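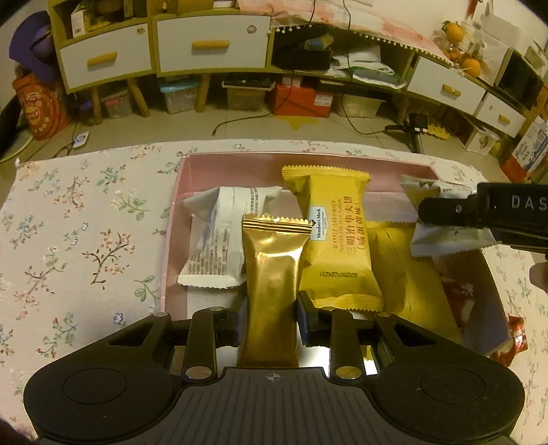
Small conveyor motor stops when I turn the speed down

Asked by Marcela Procházka in Motors and Drives

Hello to all. I have a small belt conveyor with a three-phase motor, and it is controlled by a Plisorik inverter which I bought second-hand. At full speed it runs well. When I turn the knob down below 14 Hz, the belt moves for 30 seconds and then the inverter shows an overload fault and stops. If I take the load off the belt it does not stop. The motor also becomes quite hot. The manual I received is for another model, so I am not sure which settings I should look at. Must I buy a bigger inverter?

3 answers

Riet Jacobs
Please check first how the motor is connected in the terminal box. If your inverter has a single-phase 230 V input, it gives three-phase 230 V on the output, and many small motors are delivered in star for 400 V. In star such a motor gets too little voltage and it is weak under load. Look at the plate. If it says 230/400, you need delta. Switch off the supply and wait the time printed on the inverter cover before you open anything. Then put the rated current from the plate, the 230 V value, into the overload setting.
Also, the fan on the motor shaft turns slowly when the motor turns slowly, so it cools badly. For long work at low speed you need a separate fan or a different gearbox ratio.

Ming-te Siu
Same problem here with a different brand. I increased the torque boost and it was better. Do it in small steps, too much makes the motor hotter.

Zubaida Hashmi
Buy a bigger one, it is always the inverter.

Comment from Marcela Procházka
Thank you Riet, it was in star. I have changed it to delta and now it runs at 14 Hz with the load. I will still look for a fan.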